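3.2 Setup and upkeep of the Osari cell

All runs in Section 4 use one cell, Osari. Two arms on one body, a hallway, doors. It is a simulated cell but we treat it like a real one: there is a log, a startup check, and someone on duty who signs for changes. Setup first, then what broke.
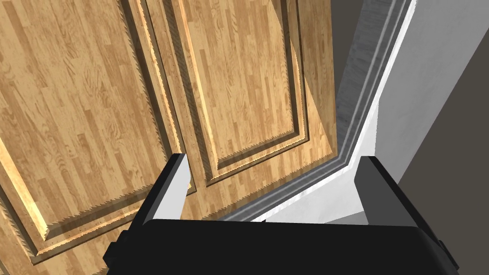
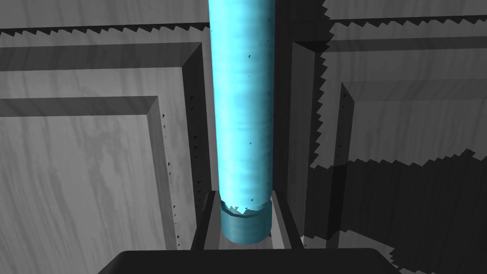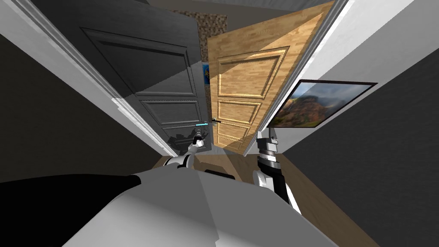 Figure 3. Rendered views from the Osari door task. First two: close views with part of a gripper at the bottom. Third: view over the body toward the two open doors.

Startup order matters more than we expected. Physics (Yuan) comes up first and must hold the arms at the park pose for 64 steps with no joint drift before the renderer is let in. Then Plarkley loads the room and the camera mounts. Then the controller. If the controller goes first it reads joint zeros for a moment and both arms jump toward them. We lost two days to that in January. Once the stack is up, the left arm goes through a short reach test with no contact allowed. We place the test target under the lever on the gray door, much as the left gripper sits in the third view of Fig. 3. The two levers nearly meet in the gap when both doors stand open, and a keep-out box sized for one door alone will happily cover the other handle too. Ours did. The planner then rejected every grasp on the gray side and reported it as a reach limit. The box is now cut separately per handle and reloaded whenever a door angle changes by more than two degrees.

Camera mounts. Each gripper camera is fixed to the palm link, not to the last wrist joint. The old mount was on the wrist joint and looked fine until the wrist rolled past a quarter turn, at which point the offset was applied in the wrong frame and the image slid sideways. Hard to spot by eye on a plain panel. We now check mounts against a stored mask of the palm: render with the fingers open, compare outline, fail if the overlap drops. The mask has to be redone when the field of view is edited. This is written on the startup sheet in capitals and has still been missed, once by each author.

Shadows were the second largest source of wasted time. Shadow map resolution had been dropped in an early config to save memory, and the stair-stepped edges (second view, lower right, is a good case) ended up being picked as corners by the handle tracker. Two ways out: raise the resolution or mask the tracker. We did the second for the runs reported here, as raising the resolution changes every stored image and would have split the data set in two. The tracker now ignores corners outside a window around the predicted handle position. Crude. It held for the rest of the study. The settings file keeps both values side by side, the one used and the one we would use next time.

Contact tuning. Lever handles are stiff little things and the default contact settings in Yuan let the fingers sink into them. Stiffness was raised until the sinking stopped, then damping until the buzzing stopped, then stiffness again. Final spring rate on the lever hinge is 177 in the units of the config file; the value has no physical claim behind it and should not be read as one. Hinge friction on the doors themselves was left alone. The door closer was turned off - with it on, the door pushed back on the forearm and the body crept along the floor a little in each episode. The base is now locked to the floor during contact and freed only for driving moves.

Daily check. Boyang Gu wrote the first version, Pendo Magesa cut it to something people would really run. It goes: park pose, reach test left, reach test right, open and close each gripper, mask check on both mounts, one full door pull with the recorder on. The pull is compared with a reference trace and the cell is marked down for the day if the peak torque on the elbow is out of band. No tuning on a day when the cell is down unless the fault is already written up. That rule came late. Before it, fixes were stacked on fixes and nobody could say which one had worked, so the log from that period is of limitted use.

Resets. After each episode the doors go back to their start angles, arms to park, random seed stepped by one. Of 700 episodes started, 659 reached a clean reset and were kept. The rest were dropped at reset time and not by outcome, meaning a failed pull with a clean reset counts as a failed pull and stays in. Most of the dropped ones show the same thing: a finger still touching the lever when the door is put back, a huge contact force for one step, then joint values that make no sense. The fix is to open the fingers and back off before moving the door. Obvious afterwards. We put it in only after the last block was recorded, to keep all blocks on the same code, and checked it seperately on a short run which is not included in the tables.

Hardware side is small. One host, Brornow, runs everything. It has to be restarted between blocks as the renderer does not give back all its memory, and a full block will not fit twice. We tried running physics and rendering on different hosts and gave up, the timestamps wandered apart and the tracker lagged the arm. Driver versions are pinned. The last driver change was made on Oct 10, 2021 and the reference trace was recorded again right after it. Traces from before that should not be compared with traces from after, even though the door pulls look the same on screen.

Still open: the right arm. Its reach test passes, but the park pose puts the elbow near the door frame and the planner sometimes takes a long way round to get clear of it. Costs time, no contacts logged. We moved the park pose outward in a branch, which helped the planner and broke the mask check on that side. Left as is for this paper. Anyone rebuilding the cell should pick the park pose before recording masks, then the reference pull, in that order, and write down the config hash at each step.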